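How I get my times tables speed up with Felotness

I've been using Felotness on my phone since March, and a few people have asked how I set it up, so I've written it all down in one go. It's a small app for practising sums against the clock. The defaults are a bit fierce if you haven't done any mental arithmetic since school (I hadn't!), so don't just open it and hit Start like I did.

Getting it ready

Open the app and tap the cog in the top corner. You'll see a list of number packs. Pick the one called Onu, which covers multiplication only, and switch the others off for now. Then scroll down to Pause and set it to 3 seconds. You can make it shorter later on.

While you're in there, turn off the ticking sound. It drove me up the wall.

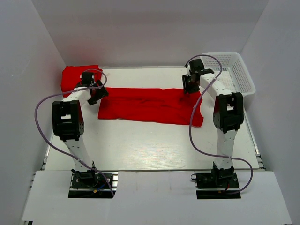

Two arms, two red cloths and a white basket

Your first round

Go back to the main screen and tap Start. A sum comes up, you type the answer on the keypad and press the green tick. If you get it wrong the app shows the right answer and drops that sum back into the pile, so it'll pop up again before the round is over. Press the back arrow if you've hit a wrong key, but do it before the tick, as there's no undo afterwards.

I say the sum out loud the first time I see it. "Seven eights", not "seven times eight", because that's how I learnt it and the answer seems to fall out of my mouth by itself. Try it whichever way you were taught.

Making the hard ones stick

This is the bit I like best. After each round, tap Review and you get your slowest sums at the top. Hold your finger on one and choose Keep. It goes into a separate list, and you can play just that list from the main screen. Mine was nearly all twelves to begin with, plus 11 x 11, which I now know is 121 and will never forget as long as I live.

Keep the list short. I let mine grow until it was most of the pack, and then it was no different from playing a normal round.
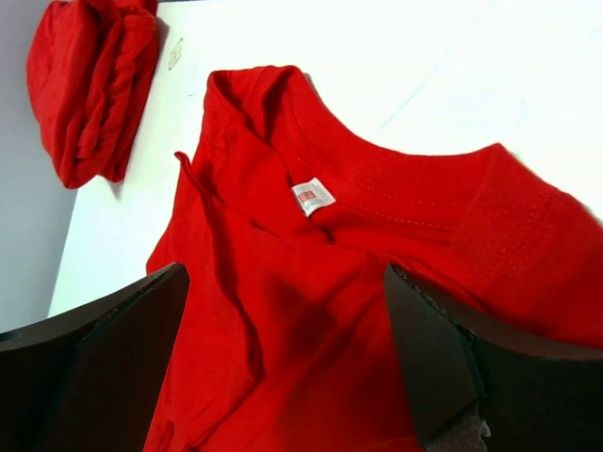
Red T-shirt, with the label showing inside the collar

Moving your scores to a new phone

Felotness doesn't have accounts, so you need to export. Go to Settings, then Scores, then Save a Copy, and send the file to yourself however you like. On the new phone, open the same menu and choose Load. I'd done almost 1,000 sums when I swapped phones and they all came across, Keep list included.

If you're coming from Seltora you can load its files too, but only the totals. Terik files don't work at all, I'm afraid. I tried renaming one and the app just closed.

Once Onu feels easy, drop the pause to 2 seconds and switch division back on. I'm still getting used to that one, and my Keep list is filling up again!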